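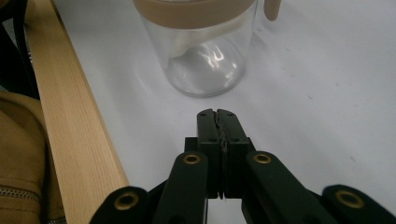 **Figure 2.** Clear glass storage jar with a wide beige silicone band around the top. The base is thick and rounded.

One reader of our first draft asked why a study of pantry storage should spend a whole section on the bands around jars, when people surely choose a jar for its size. We asked ourselves the same thing early on, and the answers from the Trura households were a delight to read! Size came up, of course. But in the 242 diary entries we collected there, the part that people touched most was also the part they wrote about most.

### 3.2 Bands, tabs and thick bases

Glass jars with silicone parts were popular in both towns, Trura and Gellon. Diary keepers liked a wide band for its grip, above all with floury or oily hands, and several wrote warmly about a small tab or loop at the lid (a beige one hangs just to the right of the jar in Figure 2). One called it "the bit my thumb goes looking for." We love that phrase, and we have borrowed it as the code name for this whole group of comments.

Bases drew fewer remarks, but very lively ones. A rounded inner bottom was praised for letting a spoon reach the last of the sugar - a square corner holds on to it. Thick glass divided people. In Gellon it was "steady" and "proper"; in Trura, where more of the jars lived on high shelves, more than 40 entries complained of the weight.

Color was mentioned mostly in passing. Sand and beige tones were said to go with everything, though two households had moved to brighter bands so that salt and sugar could be told apart. We return to labeling in Section 3.4.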